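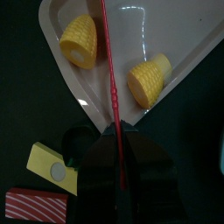 Wanted: working programmers to test our migration claims
Posted by the Barton tools desk, Aug 9, 2019

We sell a code editor plug-in called Gutholm. According to our own website, it moves an old codebase to a newer version of its language "in an afternoon". Those of us who have to answer the support mail have doubts about that sentence, and we would like to find out before the next release whether it should stay up.

We need 36 people who write or look after software for a living and who have an ageing project they know well. We don't want students on a practice exercise, and we don't want people who already like us. If you tried Gutholm once, swore at it and took it off your machine, please apply. We have heard plenty from the other sort.

What you would do

You install the plug-in on a copy of your project (a copy, please) and run the migration. Then you build it, run whatever tests you have, and keep a plain log of everything you had to fix by hand. The study lasts 7 working days and we ask for 2 hours on each. If it falls over on the first morning, send us the log and stop. You still get the full fee.

What you get

A flat payment of £300, made by bank transfer when your log arrives. It doesn't depend on what the log says. You won't be offered a free licence instead of money, or a T-shirt, or early access to anything. We will not quote you in our advertising, and nobody from sales will ring you up afterwards. We asked for that in writing and got it.

What we want in an applicant

At least one project of a size you'd be nervous to change. A build that runs on your own machine. Permission from whoever owns the code, which your employer may take a while to give, so ask now. Your source stays with you. We only collect the log, and it is a text file you can read through and trim before sending.

We did run something like this in April with an outside firm, Pritchard. The result was a very cheerful chart. Most of the projects in it were small samples we had supplied ourselves, and I wouldn't put much weight on it. The new study will be run from our Makville office by people who didn't write the plug-in, and the results will go up on our site with the failures left in. I have been told this is agreed. If it changes, everyone who took part will be told.

How to apply

Write to the tools desk in Makville with a few lines on your project: its language, its age, and the part you least want anyone to touch. A CV is no use to us. Please don't tell us how passionate you are about developer tools. We reply to everyone, including those we turn down.

Last updated: places still open, payment terms made clearer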